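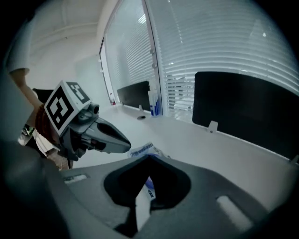
Hand-held grippers at the desk, Skinel open day

Can visitors try the grippers at the Skinel open day?
I'm going in March with my son -- is it hands-on, or do you just watch?
Phyllis Clegg

Brzozowska
We went last time and you can try them. You hold a gripper and pick up small packages at a desk. The cube on top has black-and-white markers on it. Turns were short, and the line took around 2 hours. Sign up at the front table when you get there.

Lisix
Not sure about kids. Parking is bad -- use the lot behind building 182.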